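Home | Week 3 | Slides | Reading | Contact

Starting Small: pricing your first product

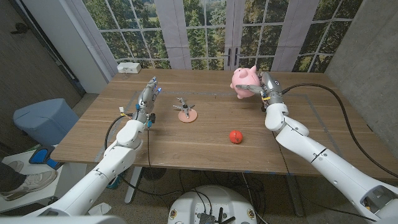
Pink piggy bank held over a wooden table.

I'll begin with Skustar, because I love this one! They made 200 desk lamps, sold them in Murport and asked every single buyer what they'd nearly bought instead. Then they changed the price (upwards, bravely) and made 400 more.

Vostach did the opposite – 1,303 units ordered before anyone had paid a penny. We'll pick over their cash flow on Thursday, so bring a calculator and your own costings.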